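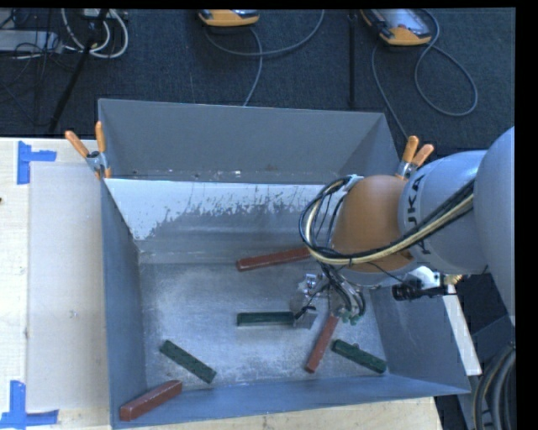 Category: Storage containers

Sheet-metal bin

A sheet-metal bin is an open container made of thin metal that is bent into shape and joined at the corners. It is used in workshops, stores and packing rooms to keep small goods together. When it has no lid, it is also called an open-topped bin or a tote pan.

Form

Most bins have a flat floor and four straight walls. The upper edge is often folded over, so that it does not cut the hand. Gray is a common color, either from the bare metal or from paint. Large bins may stand on the floor or next to a table, and small ones are put on shelves.

Contents

Bins are suited to goods that do not need to lie in order. Long rectangular blocks, for example in red and dark green, can be put in without sorting. They then come to rest at different angles, and one block may lie steeply while another is nearly level. Mixed colors in one bin are usually separated later, at the table.

Sizes

There is no single standard. The Dudport pattern, which is still found in older workshops, is 710 mm long and 388 mm wide. The Putstead pattern is shorter and has higher walls. Zane Krūmiņa, in her handbook of workshop storage, lists more than 18 patterns and divides them by the way the corners are closed.

Care

Dust and chips collect in the corners and should be brushed out. A bin with a bent edge can be made straight again with a mallet. Quyên Lương recommends a thin mat on the floor of the bin if painted blocks are kept in it.

See also

Fonseca crate
Parts tray
Stacking box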